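Notes pour la causerie « Draser, le guide qui défilait » — version à lire, ne pas distribuer

Bonsoir à toutes et à tous, merci d'être venus, et merci à Aishwarya Devadiga de m'avoir laissé sa place au programme (elle parlera des bandes d'annonce le mois prochain, venez, ce sera très bien). Je suis Marisol Park et je vais vous raconter ce soir l'histoire d'un logiciel que beaucoup d'entre vous ont regardé pendant des heures sans savoir qu'il avait un nom.

[Attendre que tout le monde soit assis. Diapo titre.]

Draser, c'était le générateur de pages du canal d'information sur le réseau câblé de Kuscombe. Vous vous souvenez du principe : une grille bleue qui monte lentement, les chaînes à gauche, les heures en haut, et toujours, toujours, la chaîne qu'on cherchait qui venait juste de passer. On attendait donc le tour suivant. Avec 70 lignes à faire défiler, le tour complet prenait largement le temps de se faire un thé, et chez mes parents on en profitait.

Le programme tournait sur un PC tout à fait ordinaire, installé dans la tête de réseau, avec une carte de sortie vidéo fabriquée par Achterberg. Les données arrivaient la nuit par modem, dans un fichier texte à colonnes fixes. J'insiste sur les colonnes fixes, on va y revenir : le titre d'une émission avait droit à 18 caractères, pas un de plus, et c'est de là que viennent toutes ces abréviations un peu poétiques que les collectionneurs recopient encore dans leurs carnets.

[Diapo : la grille, version 2. Laisser les gens lire, ils aiment bien chercher les émissions.]

Alors, la version 2. C'est celle que je préfère, je ne m'en cache pas. L'éditeur, Lavham, avait décidé de couper l'écran en deux, avec les bandes-annonces en haut et la grille en bas. L'idée était jolie, mais la moitié basse ne montrait plus que trois chaînes à la fois et le courrier des abonnés a été, disons, nourri. Lavham a fini par ajouter une option cachée dans le fichier de configuration pour revenir au plein écran, et bien des petits réseaux l'ont activée dès le premier soir.
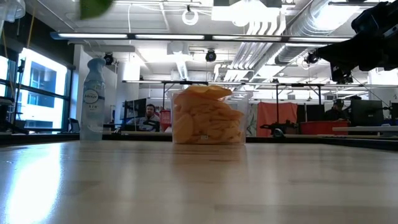
Ce fichier de configuration mérite qu'on s'y arrête un moment, parce qu'il nous a beaucoup appris. Il fait 406 lignes dans la copie que nous avons, et la plupart sont des commentaires laissés par les techniciens successifs. On y trouve des réglages de couleurs, des numéros de téléphone du service de dépannage, et même une recette de soupe à l'oignon — je vous la donnerai à la pause si vous y tenez, elle est un peu salée.

[Sourire, boire un peu d'eau. Ne pas se lancer dans l'histoire du disque rayé, elle est trop longue.]

Parlons maintenant de la police de caractères. Elle n'existait pas sous forme de fichier séparé : les lettres étaient dessinées point par point à l'intérieur même du programme. Pour les extraire, Aishwarya a passé une bonne partie de juillet à fouiller l'exécutable, et elle a retrouvé 978 petits dessins en comptant les variantes accentuées, les flèches et les symboles météo. Le nuage avec deux gouttes est devenu notre logo, vous l'avez sur la feuille d'accueil.

Les accents, justement ! La version d'origine n'en affichait aucun. Lavham les a ajoutés à la version 3, mais seulement en minuscules, si bien que les titres en capitales sont restés nus jusqu'à la fin. Si vous tombez sur une vieille cassette et que vous voulez savoir quelle version tournait ce jour-là, regardez d'abord les minuscules, c'est beaucoup plus sûr que la couleur du fond, que chaque réseau changeait à sa guise.

[Diapo : comparaison des versions. Si on est en retard, passer directement à la démonstration.]

Pour la démonstration, j'ai préparé une grille avec des programmes tapés à la main. Le défilement sera un peu saccadé dans l'émulateur, l'original était plus doux. Je vous laisserai régler la vitesse, c'est la touche F6, et on revient au réglage normal avec Échap.

Une demande avant les questions : si vous avez chez vous des enregistrements du canal, même trente secondes au début d'un film, ne les jetez pas et n'effacez pas ce qui précède le générique. Il nous manque presque tout de la version 1, en particulier l'écran de démarrage.

[Questions. Répéter chaque question au micro pour le fond de la salle. Rallumer avant la pause.]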